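Laundry and Drying Corner – Monthly Safety Check, with Comments
Nurlow House, August
Checked by Afia Acheampong, comments typed up the same evening

Hello again, everyone, and thank you for leaving the corner so tidy this month – it made my rounds a real pleasure. As always, I've marked each item OK, WATCH or FIX, and I've added a few words wherever a plain mark didn't seem to tell you enough. If you disagree with anything, please write underneath on the paper copy by the door and I'll come and look at it with you.

1. Floor and walkway
OK. The path to the back door was clear from one end to the other, and the mat lies flat again now that Tarık has trimmed the corner that used to curl up. Please keep shoes on the rack, even if you're only popping in for a minute with a basket on your hip (I know, I do it too).

2. Dryer lint screen
FIX. Clean it after every load, please, every single one! I pulled out a good thick pad of lint at 7:30 in the morning, and the last person had signed off the evening before. Bülent Canpolat has kindly offered to vacuum the vent hose as well.

3. Outlets and cords
OK. Covers tight, no scorch marks, nothing plugged into anything it shouldn't be. The spare extension cord has gone back to the tool closet and I'd love for it to stay there.

4. Overhead rod and clip hanger
WATCH. The hanger is on its wire hook at the blue tape, which is where we want it. Give the hook a gentle tug before you put any weight on, and if the tape has started to lift or slide, tell me or Damian and use the folding rack in the meantime. Little clips get tired in the spring long before they look it, so try each one with your fingers. Socks, washcloths and other light things only, please – no wet jeans.

5. Keys and metal clips on the hanger
WATCH. Keys are fine there for now, though metal adds up faster than cloth does. Check that every ring and carabiner is fully closed, and that it sits all the way inside its loop.
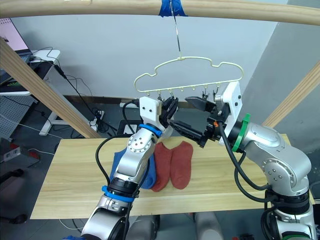
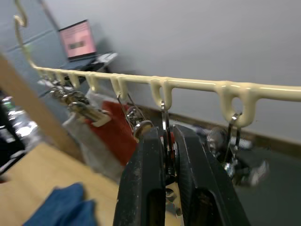

6. Shelves and detergent
OK. Caps on, labels facing out, the bleach up on the top shelf by itself. One bottle had dribbled down its side and I wiped it off, so the shelf may still feel a bit slick until it's had another rinse.

7. Lighting
FIX. The bulb nearest the window flickers for a minute or so after you switch it on. Perihan Bozkurt has a spare and will change it when she's back from her sister's.

8. Smoke alarm
OK. Tested at 4:15 in the afternoon, very loud, apologies to whoever was napping upstairs.

Still open from last time: the squeaky hinge on the closet door, which I keep forgetting and which Damian has promised to oil. The next sheet goes up in September.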